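Collecting hand-held gripper demos with snack packets - how much should I vary things?

I've been doing demonstration recording for a small project we call Drolham, and I'd love a sanity check from people who have done more of it than me. The job is simple enough to explain. Packaged food on a table, a tray, a pair of hand-held grippers, and the policy is meant to learn to get the packages in and out of the tray without crushing or dropping them. I hold the grippers myself and do it over and over (my forearms have opinions about this).

So far I have 1714 episodes, and the trained policy is lovely on stiff packs and hopeless on the soft shiny ones. It closes on thin air just beside the packet, or it gets a corner and lets go. I've been told it's the glare, I've been told it's the wrist view, and I've been told to just record more.

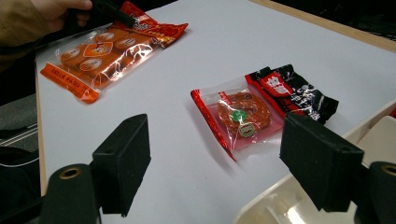 My habit up to now has been to keep the same items for a block of 50 episodes and then swap them all at once, as it's quicker and I don't have to think. I do nudge the positions between takes, but if I'm truthful I nudge them to places where I know the grasp will be easy. I also throw away any take where I fumble. Is that wrong? And does it matter that I nearly always use my right hand for the lifting while the left one just hovers?

Sushil Kashyap

Last updated: Apr 18, 2021

Reply from Cirilo Quintero

Hello Sushil! I had nearly the same trouble last September with pouches and I'd start with the block habit. If everything changes at once every 50 takes, you end up with a handful of little worlds, and the soft packets only ever show up with the same neighbours. We went over to swapping one item every 7 takes and it was a nuisance for a day and then fine. Keep a list by the table or you will lose track - I did, twice.

Second thing, the fumbles. Don't bin them all. If you missed the packet, backed off and got it on the second go, that's a good take and I'd keep it, as it's the only place the policy ever sees what to do when it's slightly off. I only bin the ones where I dropped something on the floor or stopped halfway to think. 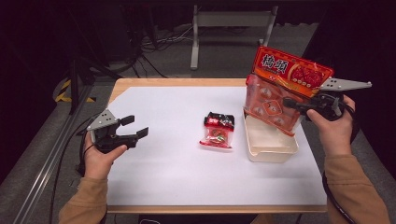
As for the hands, mine was the same. Every lift on the right, and then at test time if a packet sat on the left the right arm would try to reach across for it, and it looked ridiculous. I recorded 35 takes a day with the left doing the work until it evened out a bit. They'll be slower and uglier than your right-handed ones, and I tagged them so I could look at them separately later. Also let the idle gripper park in different spots. Mine always waited in the same place, and I suspect the policy was using that as a sort of clock.

I wouldn't worry about glare first. Turn the packets about, squash them a little, put some face down, and see if the misses change. If they stay on one side of the packet every time, check your timing between the camera and the gripper width. Ours was late by enough to matter and I'd blamed the wrappers for weeks.

Reply from hivitz_user

just record more tbh. we did and it got better

Reply from Sushil Kashyap

Thanks both. Cirilo, the misses ARE mostly on one side, now that I've gone back and looked, so I'm going to check the timing before I record anything else. Will do the left-hand takes after that. Do you tag the recovery takes too, or just leave them mixed in with the clean ones?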